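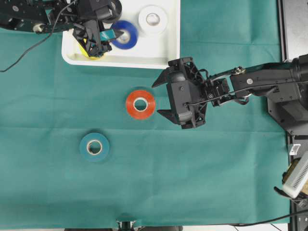

Does the planner still need a separate policy for each arm? Both arms now run from one shared policy, with a thin scheduling layer that decides which arm may enter the tray area first.

Progress Report: Skirnero Bimanual Software
3 Mar 2024 – by Clementina Vieira
Filed under: Project Updates / Control & Planning

This report covers the second funding period of Skirnero. It goes to the program office at Sheehan, with a copy to Remigiusz Szewczyk at the Urach site, who owns the perception work.

Scheduling layer

The two arms used to be planned one after the other, and the second arm waited until the first had gone home. That is gone. Each arm now reserves a volume over the table for the next stretch of its motion, and the other arm plans around it. The tray is treated as a single volume, so only one gripper can be over it at a time. We tried splitting it into halves and dropped the idea after the wrists came too close in simulation. We may come back to it with a smaller model of the wrist housing.

Replanning takes 470 ms in the slow case. The target in the proposal was lower than that and we have not met it. Most of the time goes into collision checks against the cables, which we model as a chain of short capsules. Remigiusz has suggested caching the checks for the part of the cable near the base, where it hardly moves. That work is started but not merged.

Perception

The tape roll task is still our main test. Rolls are easy to grasp and hard to segment: the hole in the middle confuses the depth fill, and a roll partly under a gripper often gets split into two objects or lost. The teal roll on the teal-green cloth is the worst of them. The color channel gives almost nothing there, and the mask has to come from depth and from the beige core. We considered changing the cloth and decided to keep it, so that results stay comparable with the first period.

Tracking through occlusion has improved. When the fingers close over a roll, the tracker now holds the last good pose and attaches it to the gripper until the roll is seen again. Before, it would drop the object and the planner would send the same arm back for it.

Tooling

The Ovport log viewer can now replay both arms on one timeline, with the reserved volumes drawn in. Almost 4000 episodes have been converted to the new log format. The old converter is kept in the repository but will get no more fixes. Two items remain open:

– time stamps from the wrist controllers drift against the main clock on long runs
– the viewer loads the whole episode into memory, and long ones are slow to open

Changes to plan

We have moved the handover task (passing a roll from one gripper to the other) to the next period. It depends on the faster collision checks. The test set for it is fixed at 100 trials, the same number as in the proposal. No change to the budget is requested.

Next steps

Merge the cable cache, fix the clock drift, then rerun the tape roll benchmark with both changes in. We expect to send those numbers in April. Remigiusz will send a separate note on the segmentation model once the retraining is finished.

Contact: Skirnero project office, Urach | © 2024 Skirnero | Back to top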